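Takeaway cups, and a small confession about straws

I have been meaning to write about drinks on the go since October, when Elmarie Van der Merwe told me she'd spent 92 pounds on coffee in a single month. Ninety-two! I laughed, and then I went home and added mine up, and I'm not going to tell you what it came to.

So I've been making mine at home in the mornings and carrying it out with me, and that has meant thinking far too much about cups. I did own a nice steel flask, a Wolleo one Asanka bought me for my birthday, but it makes everything taste of the last thing you had in it (leek soup, in my case) and it doesn't fit in the side pocket of my bag. So it's back to disposable cups for days out, bought in a sleeve of 20 from the shop on Prultodden, and I do feel a bit guilty about it.

What I've come round to is that the lid matters more than the cup. A flat lid is fine for tea, but if there's cream or froth on top you lose half of it when you press the lid down. I like a bit of height. And I'm a straw person, I admit it, even with coffee if it's iced. My mum thinks this is childish. My dentist is all for it, so there.

I've also gone right off plain white cups. Every drip shows, and by lunchtime they look as though they've been in a fight. Black is so much smarter, especially on a white table with a bit of wood behind it.

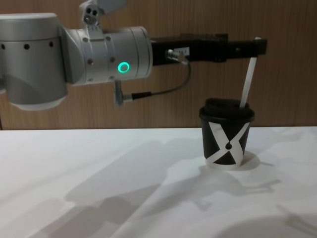
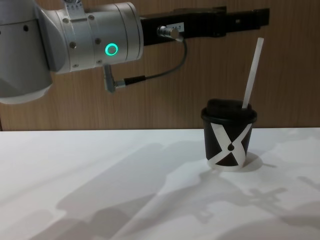
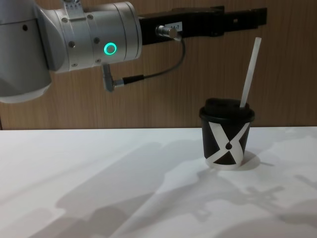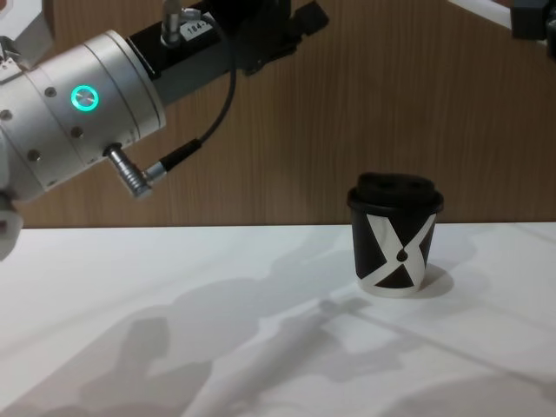

White tabletop, wood-grain wall, and a black cup. I could happily have my kitchen done like this.

My iced coffee, as a few of you asked: two spoons of instant (yes, instant, leave me alone), a splash of hot water, stir like mad, then cold milk and as much ice as you can fit. Put the lid on before the straw goes in, or you'll be chasing it round the rim. Oleksandra does hers with condensed milk and it's gorgeous, but I need a lie down afterwards.

Next on my list is finding a straw that doesn't go soggy before I've reached the bus stop. Lama swears by the bamboo ones but I can't get on with the feel of them. If you've found a good one, leave me a comment!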